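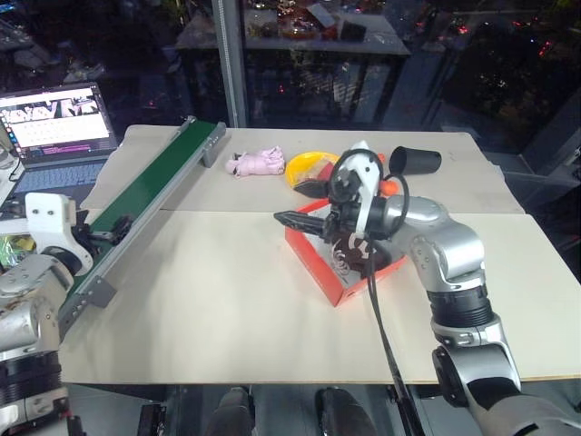
Green conveyor belt on a pale tabletop, with the right arm reaching over the table.

Vumska Recipe Cards, version 2

Welcome, and thank you for opening the README before the data file (I rarely manage it myself). Vumska is a collection of home recipes typed up from handwritten index cards, mostly baking and preserving, with a good number of casseroles and one long run of gelatin salads that I have grown very fond of. The cards come from kitchens in and near Gastside, and were handed over by families who were clearing out a drawer or moving house and didn't want the cards to end up in the recycling.

There are 2481 cards in this version. Of those, 2183 have a complete transcription, front and back. The rest are partly readable, usually where somebody's thumb or a spill of vanilla got there first, and they are kept in the same file with the status column set to "partial." Please don't throw them out without a look. A partial card can still tell you what people called a dish and which pan they baked it in, and for some uses that is all you need.

What's in the download

recipes.csv has one row per card.
ingredients.csv has one row per ingredient line, joined to the first file by card_id.
terms.txt is a plain list of kitchen words and abbreviations, with my best reading of each.
CHANGES.txt covers what moved between the first version and this one.
LICENSE.txt is what it sounds like.

Columns in recipes.csv

card_id: the box letter, a hyphen, and the card's place in the box. There were 24 boxes, lettered A through X. The order inside a box is the order the cards were in when the box came to us, and we have left it alone even where it makes no sense. (Box M goes from pie crust to stain removal to pie crust again.)
title: as written, including misspellings. "Rubarb" stays "Rubarb."
title_plain: the same title with spelling evened out, for searching.
category: one of bread, cake, pie, cookie, preserve, main, salad, drink, household, other.
method: the instructions as one block of text, with line breaks marked by a slash.
credit: a yes or no for whether the card names a giver, as in "from the lady at church." The names themselves are left out.
status: full or partial.
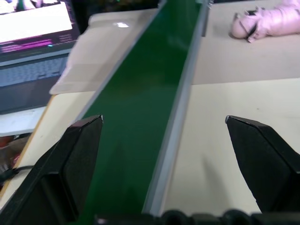
A word about measurements, since they will cause you the most trouble. Home cooks write for themselves, and they know which cup they mean. You'll find "butter the size of an egg," "a nickel's worth of yeast," "flour to stiffen," and in one memorable case "the blue bowl, full." Nothing has been converted. The amount column in ingredients.csv holds exactly what the card says, and the amount_num column is filled in only when the card gives a plain number with a plain unit. If you need grams you will have to make your own decisions, and I'd love to hear what you decided.

Oven heat is the same story. Many cards say "slow," "quick," or "moderate," and plenty say nothing at all. We left those words as they stand.

How the typing was done

Each card was typed by one person and then read against the card by a second person, who marked anything they would have read differently. Where the two readings couldn't be settled, the doubtful word sits in square brackets with a question mark, like this: [mace?]. Old handwriting makes "t." and "T." very hard to tell apart, so be careful with salt and baking soda. If a recipe seems to want a tablespoon of soda, it almost surely doesn't.

The typing was done in Laur, a small free form tool that saves straight to CSV. You don't need it to read anything here. If you'd like to type up cards of your own in the same layout, the form is in the folder called laur_form.

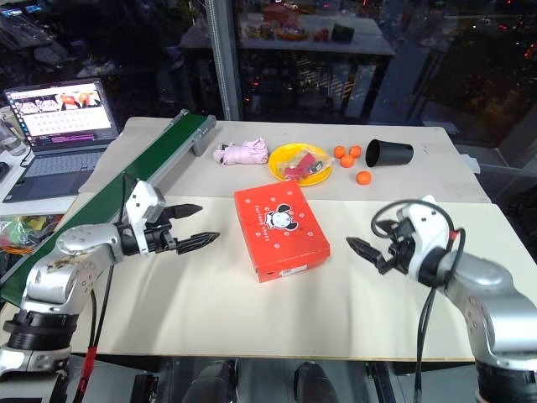 2 min read

Good uses, and some to be careful with

People have told us they use the cards for looking at how dish names travel, for teaching beginners to clean messy text, and for cooking supper. All of those make us happy. The set would be a poor choice for anything about nutrition, and please don't treat it as a picture of what everyone in the area ate. People write down cakes. They don't write down how to boil a potato, so everyday food is thin on the ground and company food is everywhere.

The preserve cards need a special warning. Several of them describe canning methods that are no longer thought safe, especially for beans and tomatoes, and they're included as a record only. Please follow a current canning guide if you plan to put anything in a jar.

Known problems

Box F has several cards in two hands, one correcting the other. Both readings are in the method text, with the correction in parentheses.
The category "other" is too big. I keep meaning to split it.
Some duplicate recipes are copies passed between neighbors, and we have kept every one, as the small changes are half the fun.

Corrections

Send them through the Funel page for the project, with the card_id in the subject line. I go through them in July, after the strawberries are done, so have a little patience with me if you write in the spring.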